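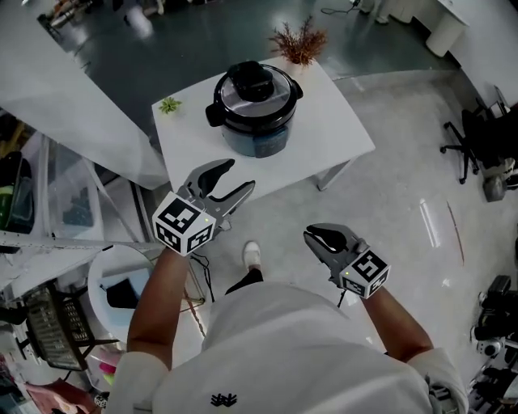 Project diary: the cooker task

May 2023
By the project diarist, Lurkach student group

Print this page | E-mail this page

Got in before the others and set up the small white table. The cooker went in the middle, with the little green plant to the left of it near the corner and the dried reddish one behind. We settled on those positions last week and I would like to stop arguing about them. If the plants move, the recordings from one day don't match the recordings from the next, and then we spend an evening sorting files.

The task for this part of the project is the lid. Take hold of it, turn it, lift it, put it down on the table, then put it back. It sounds like nothing. With your own hands it takes a few seconds. With a gripper in each hand it took me most of a minute the first time, and I let go of the knob twice.

Our target is 300 good runs by the end of term. We had 19 at the end of April, which was poor, but half of April went on getting the two grippers to agree with each other about where they were. The marker cubes have to stay in view or the position jumps. I kept dropping my right wrist, which turns the cube away, and did it again this morning without noticing until I played the run back. I have written WRIST on a piece of tape and stuck it on the laptop.

Did 14 runs before lunch. Kept nine. Of the ones I threw out, two were the wrist, one was me knocking the side handle and shifting the whole cooker round, and the other two I stopped myself because I had started in the wrong order. The black knob is the difficult part. It is smooth, and if the jaws close on it too high they slide up and come off. Closing lower works better but then the fingers touch the lid and you can't turn it so easily. I tried coming in from the side at a slant and that was the best so far. I will tell the others to try it before we write it down as the method.

The left hand is supposed to hold the cooker steady by the side handle while the right does the lid. I find it hard to watch both. My eyes go to the right and the left drifts.

Arms ached by the tenth run. The grippers are not heavy when you pick them up but you are holding them out in front of you the whole time. We ought to swap over after every five. I said so in the meeting and everyone agreed and then we all carried on as before.

Afternoon was files. The project folder is called Morris, for reasons that go back before I joined, and it now has 887 clips in it counting all the tests and the failed ones. Many have no proper name. I renamed the ones from this week and moved the worst of the tests into a separate folder. I did not delete anything. The Rarero script that checks the clips stopped part way through and I had to start it again from the beginning. It passed all of this morning's nine the second time.

We also had a message about the Stillari student day. They want a page on the project and a short demonstration. I think we should show the recording side and leave the trained model out of it, as we have not got one that can lift the lid yet. Others want to wait and see. The page has to be sent in either way, so I have made a start on the first half and left the results blank.

Left the cooker and plants where they were and put a note on the table asking people not to move them. Need to bring more tape tomorrow. Also need to ask about the spare battery, which was signed out and has not come back.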